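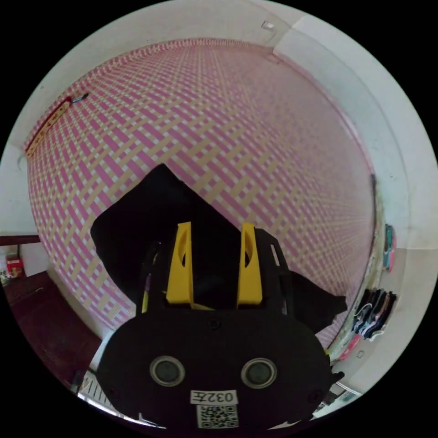
Filed under: Food Service > Menu Planning

How to run a weekly soup rotation in a staff cafeteria

I manage the kitchen at Celtotton, where we serve lunch to office and warehouse staff. Before we had a rotation, the cook decided on the soup each morning, and we had lentil far too often. This is the method we use now. It suits a small kitchen with one stove and one person free for soup.

Step 1. Write down every soup your team can already make without a recipe. Our list had 23. Cross out any that need an ingredient you can't buy all year. We finished with 18.

Step 2. Sort them by base: clear broth, tomato, cream, and beans or grains. Mark which ones contain milk, wheat, celery or shellfish. Do it now, while the list is short, and keep the marks beside the name of the soup forever.

Step 3. Make a grid of 8 weeks. Put one soup in each week as the main soup and one as the meatless choice. Two cream soups should not stand next to each other. The soups left over are your reserve, for the week when the leeks don't arrive.

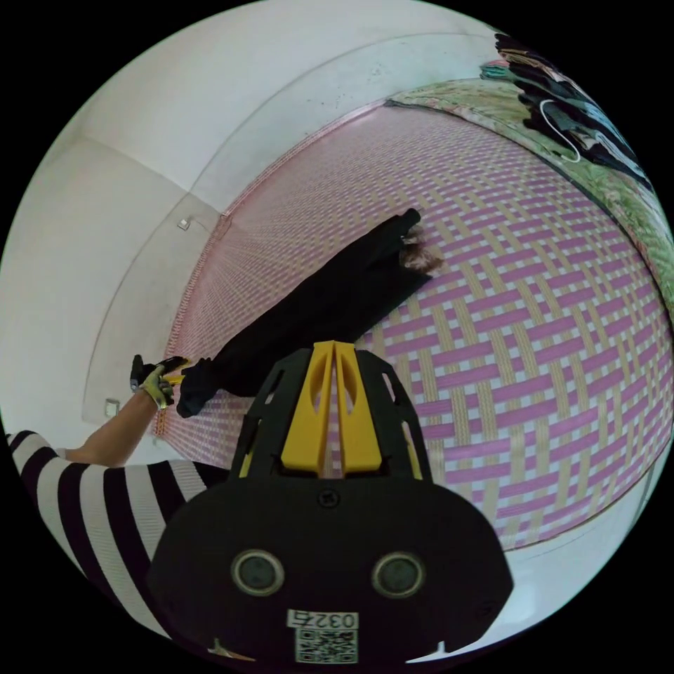
Black housing with yellow fingers, label and QR code.

Step 4. Write one card for each soup. On the card goes the batch size, the pot, the order of work and the colour of the finished soup. My colleague Wanting Fang also adds the garnish, and I have copied this habit from her. Keep the language simple — the card must be clear to a person who started yesterday.

Step 5. Cook a half batch of each new card before it goes on the menu. Ask the cook what was missing from the card and correct it the same afternoon. With our barley soup we had forgotten to write when the salt goes in.

Step 6. Post the grid where the diners stand in line. Ours hangs beside the trays. Some people plan their lunch by it, so if you must change a soup, change the paper too.
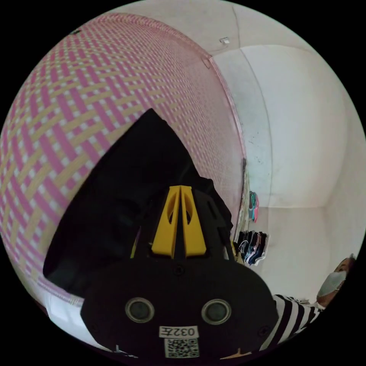

The gripper with black fabric over its top and left side.

Step 7. Every day, note how many litres you made and how many came back. After the first round, replace the two soups with the most leftovers. We lost the beet soup this way, although Ourania Panagiotou at the cash register still asks for it.

If you have a second pot, you can run two rotations, but begin the second one in week four. Then the same pair of soups does not always meet.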